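July 18, 2026

Up before the heat and feeling so pleased with this room! I have been meaning to write about the big round table for ages. We eat at it, I write letters at it, and this morning I sat there for an hour with my tea and only the kettle for company. I do love that kettle. The color warms up the whole corner, and with the pale cloth underneath it looks like something from a much fancier house.

The sideboard is another story - a jumble, thermos and bottles and plates all squeezed together - but the carving along the front is so lovely that I forgive it everything. Jhair Restrepo offered me 156 for it in April and I laughed out loud. Never! 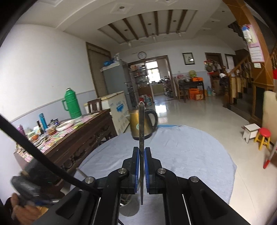
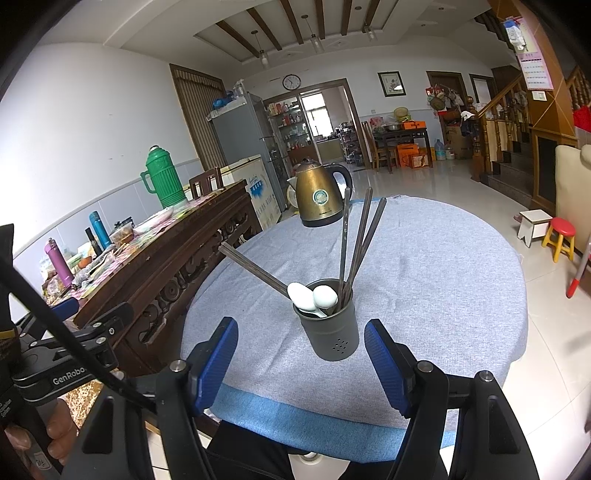
The engraved chopstick is my favorite. I like the weight of metal ones, and I like having them all standing in the gray holder in easy reach, so anyone who turns up can help themselves. Tudor Lungu still asks for a fork, but he is getting better, and last night he managed nearly a whole bowl of noodles before giving up. We cheered so loudly that the neighbors must have wondered.

Nine for dinner tomorrow, and I can't wait. I want to do the cold cucumber dish again, with more garlic this time, and the big pot of soup. Need ginger, scallions, and another bag of rice from Ortuño. Must also ask about the bus to Prendmont, the early one if it still runs. And the spare stools are still upstairs, so I'll bring those down tonight after supper.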